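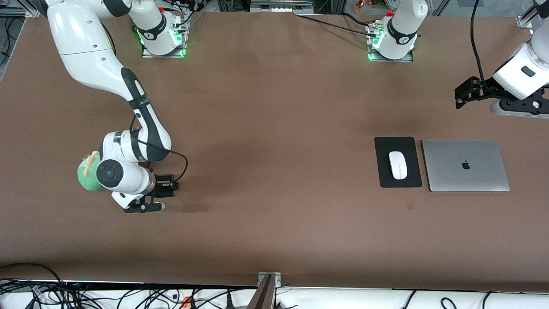

Notebook, two-arm bench, 08/09/2020

3 min read
Print | E-mail

Read through the Destach good practice sheet again before touching anything. Oluwaseun wants us signed up to it by the end of the month. I'm not convinced, but I said I'd try it on a normal bench day and write down what I think.

Rule 2, "green means go". I don't like this one at all. Both bases were showing green and all that tells me is the controller is content. It says nothing about whether my hand should be near the left gripper, which was parked just above the table. Lise reckons people learn to read the colour as "safe" within a week. I'd strike the rule or reword it: lights are status, the e-stop is safety.

Rule 4, gripper empty before anyone reaches in. Fine. Keep.

Rule 5, minimum 300 mm between a parked gripper and the nearest loose object. Where does 300 come from? I asked Engelbert and he thinks it was copied from an old Jollska manual for a much bigger arm. With the laptop and the mouse pad side by side on the right half, and the plush toy tucked in behind the right wrist, you'd run out of table pretty quickly. If we write down a number we can't keep, people will ignore the ones that matter.

Rule 7, cables. The sheet says "tidy". Tidy according to whom? We've got a tangle hanging over the front rail at the left with a clip in among it, and I could argue that one either way. Polyxeni's wording from May was better: no cable to cross the rail unless it's clipped on both sides. You can check that by looking. By her version we need more clips.

Rule 9, log every stop. Kanako pulled the log: 1,806 entries, 273 with the cause left blank. So the rule is being followed and we still don't know why the arms stopped. Make the cause field compulsory or drop the pretence.

Nothing in it about personal gear on the table. Odd gap. A closed laptop is still a laptop.

To do: order clips, send Oluwaseun the rewording of 2 and 7, ask Destach for the source of the 300. Not signing until they answer.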